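小件有线外设的装箱与收纳:图集

编者:Ernov 收纳小组
更新日期:2020年4月27日

本页收录有线鼠标、电源线、适配器等小件的装箱做法,供 Vurkport 库房及 Drukach 分拣点对照使用。文字部分沿用 Ambrose 整理规范第9节的用语,图片集中排在后段。尺寸单位未注明者均为毫米。

一、适用范围

适用于单件质量不超过 1,000 克、线缆固定在机身上或随机附带的外设。无线设备、含可拆电池的设备另见电池类条目。玻璃或陶瓷外壳的物件不适用。

二、台面

台面取浅色、哑光或半光,黑色线缆在浅色台面上轮廓清楚,漏放容易发现。圆角台面优于直角台面,线缆拖过边缘时不易挂住。台面上只放当前一件物品和它的包装盒,其余配件留在侧面料架。旧划痕不影响使用,有胶渍的台面须先清理。

三、纸盒

采用瓦楞纸盒,浅盘式优先。盒深以线圈平放后不高出盒沿为准。开盒后翻盖向外折,不要压在盒内。折痕处起毛的纸盒可继续用于内部周转,不再用于外发。压平的纸盒按规格竖放,单独占一格。

四、线缆

1. 从机身一端开始理线,不从插头一端开始。
2. 线圈直径取 100,过小会在护套上留下折印。
3. 扎带绕两圈,松紧以能插入一指为准。
4. 鼠标线出线口附近留一段直线,不参与盘绕。
5. 电源线与信号线分开盘,不混扎。

五、说明书

说明书平放,不对折。版面大于盒底的,沿原有折线收拢。多语种说明书只留一份,其余归入文件夹,保留期到次年8月。

六、图片

台面与鼠标。黑色鼠标位于白色圆角台面中部,滚轮处有蓝色小灯,线缆松散成圈,尚未按第四节盘绕。
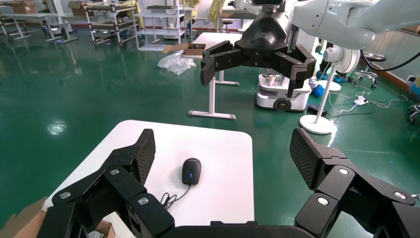

浅盘式纸盒。黑色电源线成盘放在左侧,适配器插头在前角,白色印刷说明页平铺于线下。

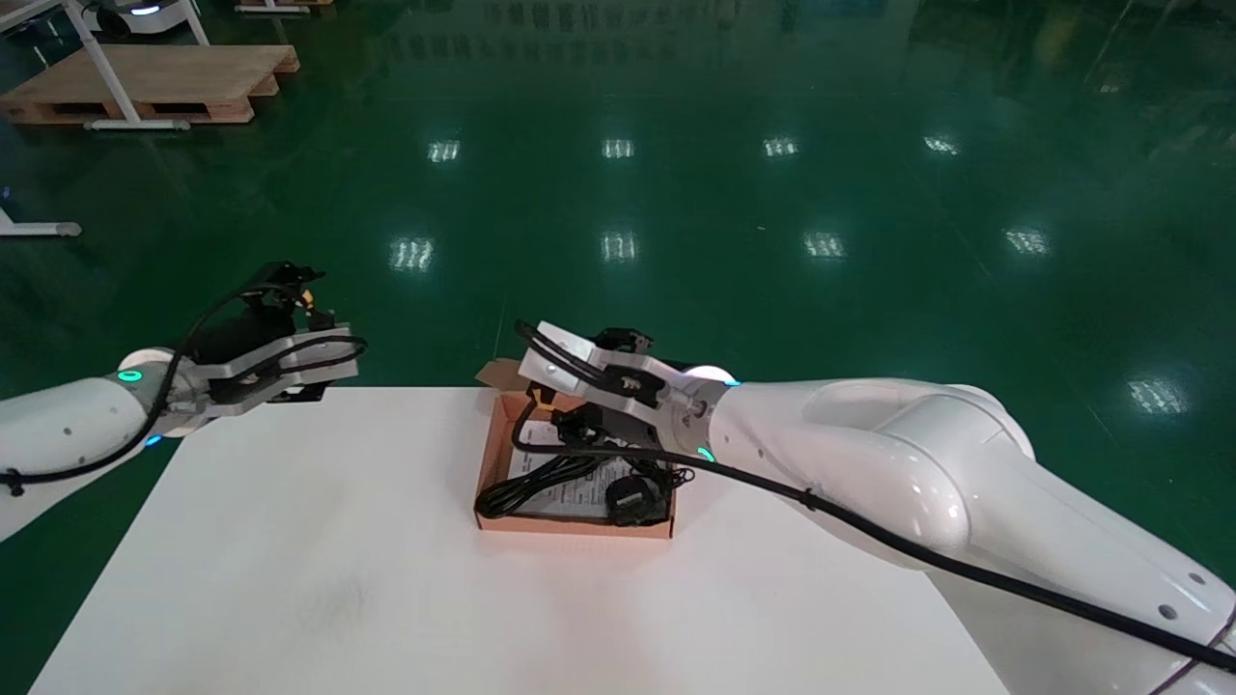
开盖纸盒,盒底平放一张白色印刷纸页,一侧翻盖向外立起。

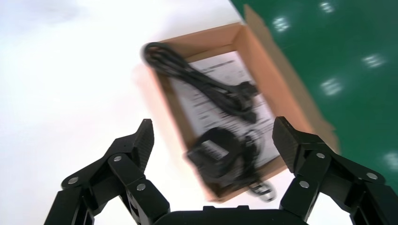
鼠标与线缆,线在台面上松散绕开。另一张台面上有一块压平的纸盒料。

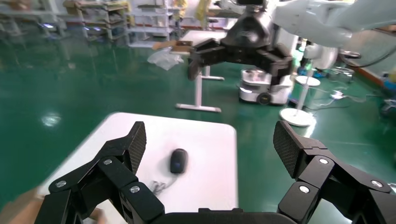 七、装入顺序

先说明书,后线缆,再适配器,最后放主机件。适配器插脚朝盒壁一侧,避免顶住外壳。主机件与盒壁之间的空隙大于 12 时加纸垫,小于此值不加。不使用碎泡沫,碎屑易进入滚轮和接口。

带透明塑料袋的配件,袋口折一次后朝下放置,不封胶。袋子破损直接更换,不贴补。

八、标签

标签贴在盒体短边右上,距上沿 9。内容依次为类别、型号、线缆接口、装箱人代号。手写标签用油性笔,铅笔标签退回重写。同一纸盒再次使用时,旧标签须整张揭除,不得覆盖粘贴。

九、存放

层架每层单排码放,盒口朝上,短边朝外。浅盘盒叠放不超过四层,最上层盖好翻盖。架底离地保持通风间隙,地坪刚做过清洁的区域待干透后再上架。

Drukach 分拣点目前仍用旧版层架,短边朝外时标签会被立柱挡住一部分,可改贴在左上,登记时注明即可。新版层架的孔距表列在规范附页,本页不再重复。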